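Two Nights in Woltitz for the Mill Open Day

I went to Woltitz in February for the open day at the old Verkau paper mill, and stayed over so I could see both the morning and the afternoon sessions.

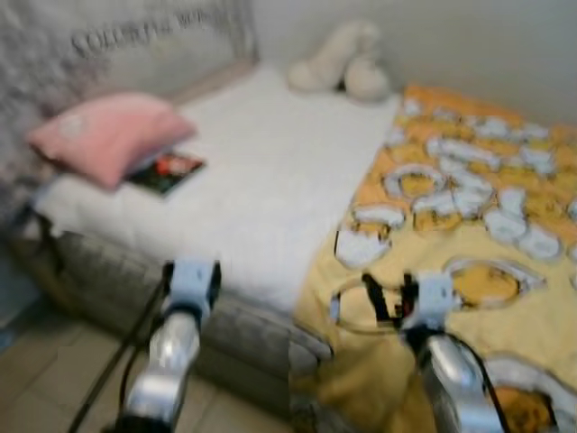 The train gets in at 9:40 and the mill is a 20-minute walk along the river. Admission is free, but you have to put your name down for the machine hall because groups are kept small. By the time I reached the gate the first two tours were full, so I started in the rag room instead.

Birthe Bach ran that part. She worked in the sorting loft for years and knows where everything used to stand. The mill had 260 workers at its peak and is down to 83 now, mostly making filter paper and card for bookbinders. She passed around old sheets with watermarks and let us hold them up to the window.

The machine hall was louder than I expected. Our guide, Lina Haddad, had to stop talking each time the winder started up. She showed us the wet end first, then the dryers, which were shut down for a felt change. I would have liked more time at the cutter.

Lunch was soup and rye bread in the canteen. The shop next door sells offcuts by weight, and I bought a bundle of cream card and a pad of blotting paper.

The afternoon talk on river water ran long, and I missed the boiler house. It is open again in the fall, according to the sheet at the gate. Wear flat shoes, as the loft stairs are steep.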